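From: Mingxuan Ding
To: kitchen-automation list
Date: 2021-08-14
Subject: Re: Fridge restocking and the prep shift

Fadime Yurt wrote:
> With the arms doing the fridge at Flallano, do we still need
> a person on the 6 am check? Shiela's crew is asking whether
> those hours go away or move.

They move. Under the Woltollow plan the check stays at 18 hours a week through the end of the trial, and the job changes from fetching to supervising and correcting. 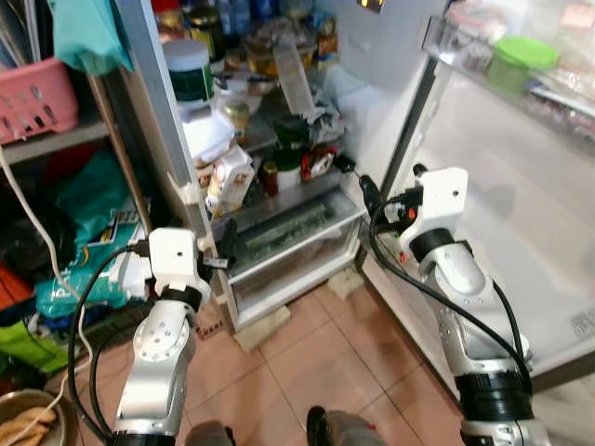
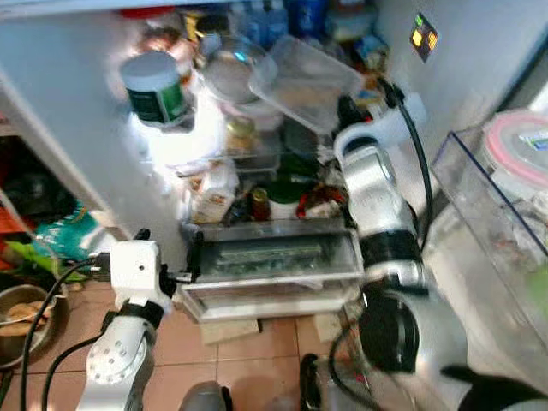 Kaiwen's June log has 368 fetch attempts, 33 of them stopped by the operator. Most stops were for reach: an item behind another item, or two packages touching. Shelf order is therefore now part of the job description. Small jars standing next to bags and cartons, as on these shelves, are the hard case — a person sorts by eye without thinking, the planner does not. I would like jars kept on one shelf and soft packaging on another. Greens can stay in the clear drawer at the bottom.

Open item: Shiela's people want 10 minutes of paid time per shift for the sorting. I support that. Mieke Visser has the draft wording, please send her changes directly.

Mingxuan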